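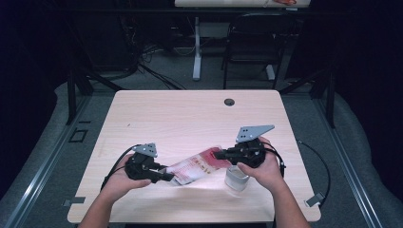 Kindport Paired Grippers: Snack Pack and Container Set
Data card and usage notes

Summary

This set holds recordings made with the Kindport paired hand-held grippers, a two-piece kit sold by Buschmann. One person works at a table with a gripper in each hand. Most of the work is with thin plastic packaging: snack bags, printed film bags, small cups, and white containers with lids. We put it together as part of our review of the kit, and the review notes are further down.

There are 800 episodes. They were recorded for Dostance, our in-house project on handling soft packaging, and can be used apart from it.

What is in the download

episodes/ one folder per episode, numbered from 0000
splits/ plain text lists for train and held-out
calib/ gripper and head camera calibration files
notes/ operator remarks, one text file per session
LICENSE.txt
CHANGES.txt

Each episode folder has the video streams (one from the head, one from each gripper), a jaw opening log for left and right, a pose log, and a short task label. Timestamps are in milliseconds from the start of the episode. Left and right always mean the operator's left and right.

Tasks

There are 11 task labels. The ones used most:

bag_stretch: hold a bag by both ends and pull it taut
bag_pinch_edge: close one gripper on the lower edge of a bag
bag_handover: pass a bag from one gripper to the other
cup_move: lift a small cup and set it down elsewhere on the table
lid_on, lid_off: place or remove a container lid

The rest are mixtures of these, and labels.txt in the notes folder gives the wording the operators were given. Bags with loose film left and right of the contents are harder than they look on paper. Expect more retries in bag_pinch_edge than in anything else.

Setup

The table has a light wood-grain top and stands on gray carpet between two aluminum rails. Both grippers are wired. Leave enough slack for the cables to hang clear of the tabletop, or they will drag cups over when you reach across. Room lighting was left as it was, so the background is dark in many recordings and the packaging throws glare. If your model is sensitive to reflections, look through a few bag episodes before you train on the lot.
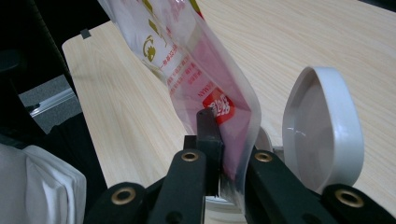

Iltden, January 9, 2026

Review notes on the kit

These notes cover the version of the kit we received in August. We paid for it ourselves.

Grip on film. The finger pads hold crinkled plastic well once the jaws are closed. Getting there is the slow part. With a bag standing at an angle, it works best to come in from below and close on the edge of the film. Coming in flat against the printed face mostly pushes the bag away.

Grip on lids. Fine with a thick rim. A lid that is tipped up on its side can be taken by the rim with one gripper. A lid lying flat usually needs the second gripper to hold the container still.

View from the gripper. The camera sees the pads and both arms, and the object fills much of the picture when you are close in. Large bags run out of view at the top. For those, use the head stream to find out where the rest of the bag is.

Weight. Light enough for a full session. Our operators took a break after every 82 episodes, which was more than they asked for, and we would keep it that way.

Cables. The weak point. The connector on our left gripper worked loose 2 times and had to be reseated. Both affected sessions were recorded again and the bad files are not in the download.

Manual. Short and mostly correct. The section on zeroing the jaws leaves out a step: close both grippers fully before you press start, then open them. Without that the opening log has a constant offset.

Known problems

Printed text on the packaging is often blurred or folded. Do not use this set for reading labels.

The head camera moves with the operator. Some episodes lose sight of one gripper for a moment when the operator looks to the side. These are marked in splits/partial.txt and left out of the held-out list.

Cloths and spare containers sometimes lie near the work. They are not labeled.

Loading

Run python load.py --episode 0000 from the top folder. It prints the task label and the length of each stream, and warns if a log is shorter than its video. Add --check to run the same test over the whole set.

License and contact

Free for research and teaching. For commercial use, write to the Dostance project desk in Iltden. Questions about the hardware should go to Buschmann; we can't replace parts or give out firmware.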